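Wrist view demos: keep the empty approach or trim it?
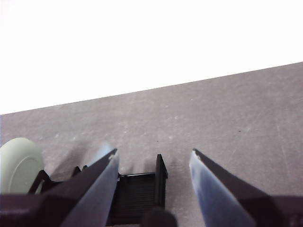
Wrist cam, gripper open over the gray surface

jailson_e
We have 2738 demos for the Skestus pick task. A lot of them spend a long stretch looking like the one I posted, fingers open and nothing between them. I want to cut every episode down to the last 44 steps before the grasp. Any objections?

tvenckus
Yes. If you trim that part the policy never learns what to do when nothing is in reach. We did that at Aseo and ours closed on air half the time.

jailson_e
Half the time with how many demos?

tvenckus
500. Small set, I know.

W. Prado
I'd trim. Idle steps where the operator is just thinking teach it to sit still. Drop the steps with no motion and keep the ones that move.

tvenckus
Dropping the still steps is fine with me. Cutting everything before the last 44 is a different thing.

rosalinda_p
Are the shiny inner faces of the fingers a problem for anyone? Ours picked up reflections and we ended up putting matte tape on them.

W. Prado
Tape changes the look, so you'd have to redo the old demos. Leave it.

rosalinda_p
We redid ours. Took 5 afternoons.

jailson_e
Not redoing 2738. I'll filter on motion, train both versions and post the numbers in June.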